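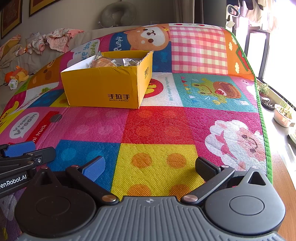

14/03/2026 – grippers, hand-held pair

Changed the blue pad on the main gripper this morning. The old one had started to lift at the tip. Left the dark grey one on the other side as it was, so the two sides don't match for now. Zohreh Bahrami wants to know if the texture makes any difference on crinkly wrapping, and a mixed pair is a cheap way to find out.

Trial object is the yellow SHOULASHOU box with the wrapped bread-like item inside, set on the children's mat. The torn corner at the top right of the box stays as it is. Same box every time, please, or the notes are no use.

Spring: the Plunis one at 65 mm free length is too stiff for bread. I can close it but my hand aches after a few minutes. Will try the softer one from the Zetard bag.

Encoder counts, fully open to fully closed:
before pad change 892
after pad change 855

So the new pad is thicker than the old one, or I have the linkage arm on slightly skewed. Checked the pivot screws, all tight. Need to measure both pads with the calipers before touching the calibration file.

Britt-Marie Myklebust has had the second gripper's spare finger since December – ask for it back.

To do
– print 2 more pads, same texture
– rezero both grippers
– order M3 washers from Le Goff
– copy the log to the Clonum folder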